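About Us

Gusport Evening School began with a kettle, a borrowed room over the chandler's and a notice in the post office window offering conversational Spanish to anyone who fancied it. Nilton Urrego had moved to the town the summer before, missed talking in his own language, and thought he might find one or two people to practise with over a biscuit. Thirteen turned up on the first evening, in the rain, and several of them are still with us (you know who you are!).

Mireille Tannous joined the following August to teach French, and it was Mireille who persuaded him that we ought to have a proper timetable, a proper register and chairs that matched. We managed two out of the three. She still runs the beginners' French group herself and wouldn't give it up for anything, and she'll tell you that the best moment of any term is when somebody who swore they were hopeless at school orders a whole imaginary dinner without looking at their notes.
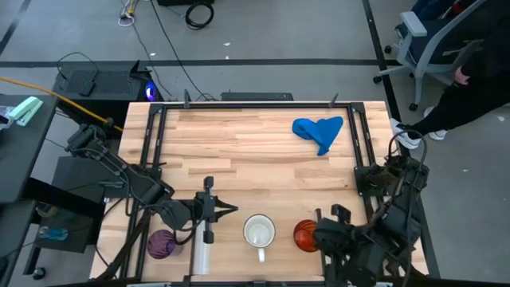

The butcher-block table, with its staves in cream, honey and tan.

These days we teach five languages: Spanish, French, Italian, Portuguese and, after a good deal of asking from our regulars, Welsh. Classes start at 7 and we try hard to finish by 8.30, though the Italians have never once managed it. We keep the groups small so that everyone gets a chance to speak, and we don't set exams. If you'd like homework, your tutor will happily give you some. If you wouldn't, come along anyway and pick it up as you go, which is how a fair few of us learned.

Our classes are named after our rooms, and newcomers always ask about that. Melo is for complete beginners, Mesen is for people who did a bit years ago and would like it back, and Simon is for those who are comfortable chatting and want to read a novel or argue about the news. You can move between them whenever you like, and plenty of people go back to Mesen for a term after a long break, just to get their ear in again.

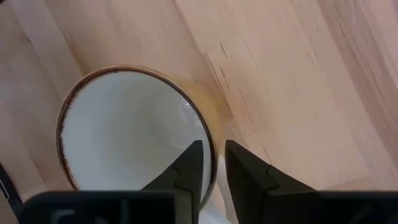 A round vessel with a glossy off-white inside, on the light wooden tabletop.

We've never been a grand sort of place. Fees are paid by the term and we keep them as low as the rent allows, with a reduced rate for anyone who needs it, no forms and no explaining yourself. Over 53 people came to us last year, the youngest of them 19 and the oldest a retired ferry engineer who wanted to write to his grandchildren in Portuguese and now does so every week, at some length. 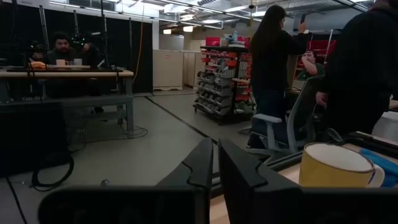

If you aren't sure which class would suit you, do come and sit in on one for free. Ring or drop us a line first so that we can let the tutor know to expect you, and bring a pen. Nilton answers most of the messages himself, usually in the mornings, and he does like a chat, so leave yourself a little time.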